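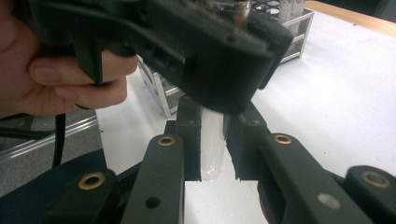
Friction is a force that acts where two surfaces touch. It pushes against sliding. Every surface has tiny bumps, even one that feels smooth, and these help it to grip another surface. Fingers curled around the underside of something large, with the fingertips pressed against it, depend on friction. Pressing harder makes the friction stronger. Ridges, like those on the ribbed parts of black plastic in the photograph, can help fingers to hold on.

Measuring friction
Friction is measured in newtons (N). Put a 60 g wooden block on a table, hook a spring balance to it and pull slowly. Read the scale just as the block starts to move. Repeat on carpet and on sandpaper. Keep the block the same each time, or the test is not fair.

Useful or not?
Brakes and shoe soles need friction. Door hinges need less of it, so they are oiled. Oil forms a thin layer that keeps the metal parts from rubbing.

Word list
Force: a push or a pull.
Newton: the unit of force.
Lubricant: a substance that reduces friction.

Nusell Science Pages, sheet 255
Updated 21 Sep 2021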